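Teaching Two Arms to Handle a Box by Remote Control

Student project report, Stetham, spring term
Viera Havlíček and Čestmír Baláž

3. Collecting demonstrations

We planned to write the motions by hand as lists of joint angles. After two weeks in February we had one list that worked if nothing had moved since the last run, so we switched to demonstrations. One of us drives the arms through the task with a pair of hand-held leader arms, and the recording program, which we named Politis, saves the joint positions and the camera views together.

The task is to bring both grippers in to a box printed with The Starry Night, take hold of it and turn it. Each recording ends when the operator presses a foot pedal. Čestmír did most of the driving and Viera ran the recording and threw out the bad ones. Our goal was 500 demonstrations. We kept 430.

We use one fixed view of the whole workspace and one small camera on each wrist. The fixed view is good for telling where the arms are, but the grippers hide part of what they are doing from it. The wrist views are good up close and not much use from far away.

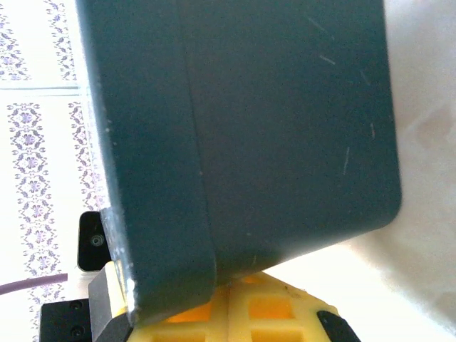
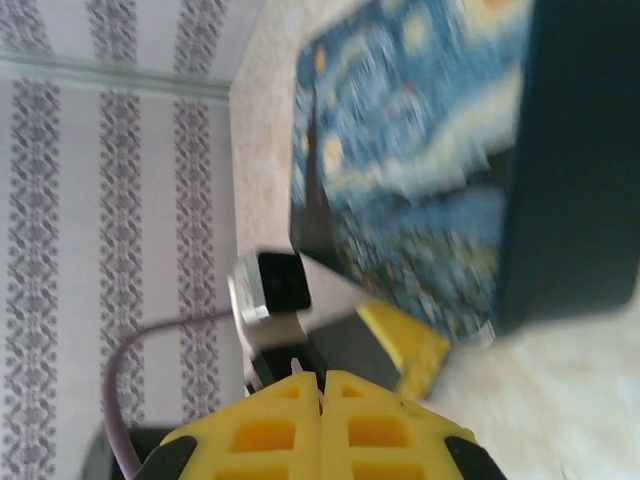
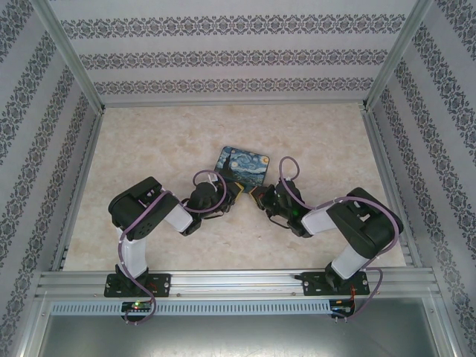
Figure 4. Two wrist camera views (first and second) and the fixed view of both arms (third).

Motion blur was a bigger problem than we expected. When the operator moves fast, the print on the box smears in the wrist view, as in the second picture of Figure 4. We tried a shorter exposure but the picture got too dark, so we asked the operator to slow down near the box instead. This made each recording longer -- roughly 8 seconds on average.

The other problem was close range. Once a gripper is right up against something, one dark surface can fill most of the wrist view, as in the first picture. There is very little there to tell the program which way to turn, and it has to rely on the fixed view and the joint positions.

3.1 Operator habits

Viera and Čestmír drive differently. Viera brings the left arm in first and waits, Čestmír moves both at once. Our first training run mixed the two styles and the arms often stopped halfway, with one gripper waiting for the other. For the second run we used only the recordings where both arms move together. We trained for 2,000 steps each time and kept all other settings the same.

The second run hesitated less. It still has trouble when the box starts near a side wall, and we have few demonstrations from there. Results for both runs are in section 4.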